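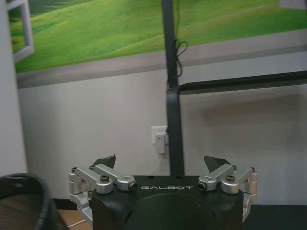 Hill wall, Holtmont room. Green slopes from one side to the other.

Saturday, October 8, 2022

Came in early to settle the question of the mural, and of course ended up spending the whole morning on it. I do love those hills – the soft light on the tops and the darker green down in the folds make the room feel bigger than it is, and I would be sorry to see them painted over for the plain gray that Tirkwood keeps suggesting.

Went along the seams with the little Cilten roller, dry, then a damp cloth. Two seams had lifted near the door and I pressed them back with the paste left over from the Rweyemamu job. Mixed it 100 g of powder to a jug of water, a bit thin, and it took two coats before it would hold. Gave it 6 minutes between coats, should have been longer. If you are in on Monday, please run a thumb down both seams and write here what you find!

Measured the run for the new baseboard while I was down on my knees anyway. The short stretch by the door is 189 cm, and I wrote that on the offcut too in case this page goes missing again.

Still thinking about the lamps. Grass this bright throws some green onto anything pale, and I noticed it on my own shirt sleeve by the wall. Warmer bulbs might calm it down, or might turn the hills mustard, so let's try one lamp before we order a boxful.

Leftover paste is in the lidded tub on the bottom shelf. It won't keep until November, so use it or toss it.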